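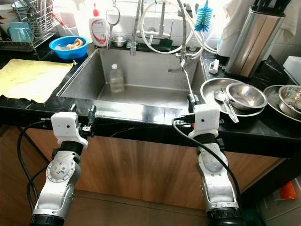 The Nollwood pair at the sink, bottle in the basin, cables looped down the outside of each arm.

Home > Arms and Grippers > Skavo Two-Arm Kitchen Cell

Skavo Two-Arm Kitchen Cell: setup and upkeep

Hi, I'm Bohdana Derkach, and I look after these cells once they leave our bench. People keep emailing me the same questions after delivery (I don't mind, keep them coming!), so I've put my own habits on the product page where you can find them at eleven at night.

What comes in the crate
Two arms, two gripper housings with clamps already fitted, two cables, the Fuda controller and a bag of spare clamp screws. The countertop and the dishes are your problem.

Getting it in position
Park the base so both grippers come up just short of the front edge of the counter when they're at rest. I leave 50 mm between housing and counter, and I measure it with a scrap of wood cut to length, which lives in my toolbox and has been mistaken for trash twice. Then run the reach check from the controller menu. If one arm gets to the back of the basin and the other stops early, your base is crooked. Move the base, please don't "fix" it in software!

Cables
Most of my repair tickets are cables. Leave a generous loop on the outer side of each arm, coming off the housing and back down toward the base, and then swing every joint through its full travel by hand with the power off. If the loop goes tight anywhere, give it more slack. If it can snag a drawer pull or a faucet, give it a bit less. Yes, this takes a few tries. I still fuss with mine.

Clamp screws
Check them every 100 hours. Snug is plenty, and the short hex key in the lid of the crate is short on purpose so you can't lean on it. I go around the joint plate screws at the same visit while I'm down there.

Working next to water
The housings are splash resistant and that's as far as I'll go. Wipe them with a damp cloth after a session, never spray them, and keep pull-out sprayers docked when the arms are moving. Dish soap dries into a sticky film on the clamp faces, so if your grip starts slipping on smooth plastic bottles, clean the faces first and then recalibrate. Nine times out of ten you won't need the second step. (I skipped the first one for most of a June and felt very silly.)

Service
The joints are due for new grease at 3000 hours. You can do it yourself with the Chukwu kit, or ship the arms back to us in the original crate with the foam in. Please keep the foam!

Page updated August 2018. Spare cables and clamp faces are listed under Parts.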